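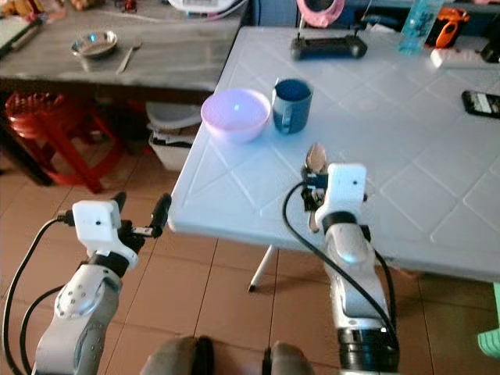
Status: usable, still being cleaned. Read the known issues before you train on anything.

# tallov-spoon-teleop

Two-arm teleoperated demos of small kitchen jobs with a spoon. Person drives both arms by hand, robot records. No scripted motion anywhere in the set.

Recorded for the Tallov project at the Ploscombe site. Maintainer: Ásdís Thygesen. Last edit 21 February 2026.

## Whats in it

- 463 episodes recorded, 400 kept
- 10 operators
- 8 task variants, all with a spoon in one gripper or the other
- Head camera, both wrist cameras, joint states, gripper opening, operator commands
- One text instruction per episode, written by the operator right after the take

The 63 dropped episodes are in `rejected/` with a one-line reason each. Don't delete, we use them for the failure classifier.

## Tasks

Short names as in `meta/tasks.json`:

- `spoon_to_bowl` — pick up spoon, set it in the bowl
- `spoon_to_mug` — same, into the mug, handle up
- `stir_mug` — a few turns, spoon stays in the gripper
- `stir_bowl`
- `handover_lr` — left gripper passes spoon to right
- `handover_rl` — the other way
- `bowl_steady` — one arm holds the rim, other arm stirs
- `clear_spoon` — take spoon out, lay it flat on the table

Handovers are the hard ones. Expect a lot of pausing. We left pauses in on purpose, trim them yourself if your policy learns to freeze.

## Setup

White plastic table with a diamond-and-square embossed top. Pink-lavender bowl, dark blue mug with a handle, metal spoon. Same bowl and mug through the whole set, positions change between takes.

Table pattern matters. Depth gets noisy on it and the white top reflects a lot of light. If you're using depth, mask the table plane first.

Background was NOT cleared. Other tables, stools, a bin, whatever was there. There's a second spoon on the gray table in part of the set, next to a steel bowl, and yes, detectors grab it. Crop to the near table or filter by distance. Things people left on the work table (phone, water bottle, handheld controller) are not task objects and never get a label.

## How episodes were collected

1. Arms to home pose, grippers open
2. Operator places objects by hand, anywhere both arms can reach
3. For the `stir_*`, `bowl_steady` and handover tasks the spoon can start in the gripper. Check `spoon_start` in the metadata
4. Start recording, wait for the tone, drive
5. Stop when the arms are back out of the way
6. Mark success / fail / unsure, type the instruction

New operators did a practice block first, not recorded. Operators are numbered, no names in the files.

Grip on the spoon was never standardised. Some people hold it near the end, some near the middle, bowl of the spoon up or down. Good for variety, bad if your model assumes a fixed tool frame. There is a `grip_offset` field but its hand-labeled and only filled for the stirring tasks.

## Layout

```
episodes/
 ep_0001/
 head.mp4
 wrist_left.mp4
 wrist_right.mp4
 state.parquet
 action.parquet
 info.json
meta/
 tasks.json
 operators.json
 splits.json
rejected/
```

`action` is the commanded pose, `state` is what the arms reported. They are not the same and they lag. Shift before you compare.

## Known issues

- Wrist cables move around in the head view. A black cable next to the arm is not an obstacle
- Right wrist video drops frames in a few January episodes. Flagged `wr_drop: true`
- Operator 8 used the wrong home pose for one session. Kept, it's fine for most uses
- Washed-out exposure on bright days. No fix planned, use augmentation
- "unsure" got used way too freely early on, about to be relabeled. Treat as fail for now
- Instruction text has typos. Some say cup, some say mug. Same object

## Splits

By operator, never by episode. If you shuffle episodes your numbers will look great and mean nothing. The split file came from Triantafyllou, please don't regenerate it, Clindmont reports against that exact one.

## Not good for

Liquids. All of the stirring is dry. Also nothing here covers dropped-spoon recovery properly — operators were told to stop the take if it hit the floor, so those are all in `rejected/`.

## TODO

- [ ] relabel unsure
- [ ] fill `grip_offset` for handovers
- [ ] re-export left wrist at full rate
- [x] fix timestamps in `state.parquet`
- [ ] write down the camera calibraton procedure, currently only in Ásdís's notes

Found something broken? Open an issue with the episode number and the timestamp. "Video looks weird" isn't enough to go on.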